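Eleven years of tidying, and then the robots came

11 September 2021

I have been meaning to write about work for ages, and my sister keeps telling me a blog with only tomato posts on it isn't much of a blog, so pour yourself something and settle in.

Most of you know I'm at Cleka, in the returns building. Household goods come back to us from the shops, we look them over, clean what can be cleaned, and decide whether they go back on a shelf or off to the discount people. Brushes, baskets, bowls, lamps, you name it. In August we got the first two cells of what the company calls Grimulau, meaning robot arms that learn to pick a thing up and put it where it belongs. I'd been dreading it since the spring, if I'm truthful, and I wasn't sleeping well over it either.

My old job was the sorting line. On a good shift I could get through 802 items, and I was proud of that number, silly as it sounds. My wrists were less proud. Now the line is shorter and 5 of us have moved over to what they call teaching, where we set things out on a table, run through a task again and again, and mark down which tries were any good. The target is 250 tries a shift between us, and the first week we managed 102 and went home with our heads spinning.
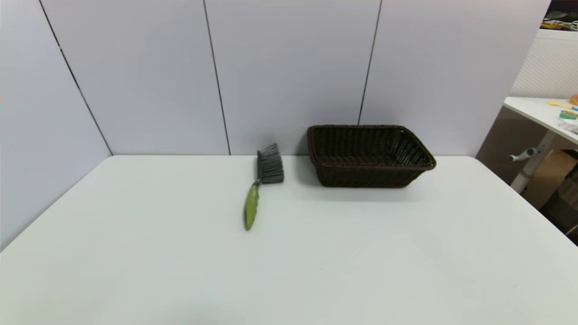
What surprised me most was how much of the old job came along with me. I know that a brush wants to be taken by the handle and that a woven basket will snag on your sleeve if you grab it in a hurry, and I never once thought of that as knowing anything. Then one of the engineers asked me to explain how I decide which way round to hold something, and I stood there for a good minute with my mouth open! It was just in my hands. We ended up talking right through our coffee break, and she wrote down more than I'd have thought there was to say.

I don't want to paint it all rosy. The night shift has been cut back, and some people I liked very much took the transfer to the Aker building across the river, which adds a long bus ride for them. The line used to be noisy and full of gossip – the teaching tables are quiet, and I miss the gossip more than I expected. The pay is the same so far. We have asked about that, and we're going to keep asking.

Next month I start the evening course at Yau, paid for by work, so I can learn to read the logs myself and stop bothering the engineers every time a light goes orange. I haven't sat in a classroom since I was nineteen and I've already bought the pencils. Tomatoes next time, I promise. The yellow ones have finally come in.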